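Un coin de marbre pour écouter la musique

Elle nous avait prévenus au téléphone : « Chez moi, il n'y a pas de bureau, il y a un coin. » Et c'est bien vers ce coin que la conversation revient sans cesse, entre deux tasses de café et un détour par la cuisine (elle tenait à nous faire goûter sa confiture d'oranges, un peu amère, délicieuse !). Traductrice pour la petite maison Woka, elle travaille ici depuis le mois de décembre, et elle en parle comme d'autres parleraient d'un jardin.

« Au début je voulais du clair, du bois, quelque chose de sage, raconte-t-elle. Et puis je suis passée chez Karberg, le marbrier, pour accompagner ma sœur qui cherchait un appui de fenêtre, et j'ai vu cette pierre brun-rouge, pleine de veines. Je suis restée plantée devant. Ma sœur est repartie sans son appui de fenêtre, et moi avec un plateau ! » Elle l'a payé 300 euros, une chute, dit-elle, que le marbrier gardait dans sa cour et dont il était presque triste de se séparer.

Le papier peint, lui, a demandé plus de patience. Elle a feuilleté tout le catalogue Greltis, est revenue en arrière, a punaisé des échantillons qu'elle regardait le matin, puis le soir, à la lampe. « Le 153 me plaisait, mais il était trop bavard à côté du marbre. J'ai fini par prendre celui avec les branches grises, qui montent tout doucement. Quand je cherche un mot, je suis une tige des yeux, et souvent le mot arrive en haut. »

Et la musique, alors ? Elle rit. Elle écoute surtout des pièces pour piano, parfois la radio, toujours au casque, par égard pour les voisins.
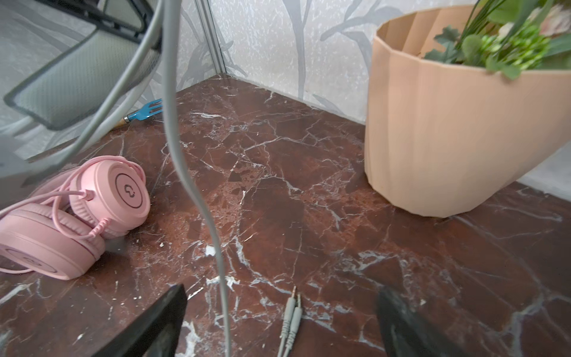
« Le rose, c'est mon petit caprice, reprend-elle. Tout est si sérieux dans ce coin, la pierre sombre, le gris du mur, il fallait bien que quelque chose me fasse sourire le lundi matin. Et j'aime les fils en spirale, ça me rappelle le téléphone de mes parents, dans l'entrée, que j'entortillais autour de mon doigt pendant des heures. »

Les câbles gris, elle promet de s'en occuper. Elle a même acheté des attaches chez Essien, un sachet de 100, encore fermé dans un tiroir. Pour les miettes, elle plaide coupable et accuse les biscottes. « Le marbre se nettoie d'un coup d'éponge, alors je remets toujours à plus tard, vous savez ce que c'est. » Elle se lève pour refaire du café, et nous demande, depuis la cuisine, si nous reprendrons de la confiture.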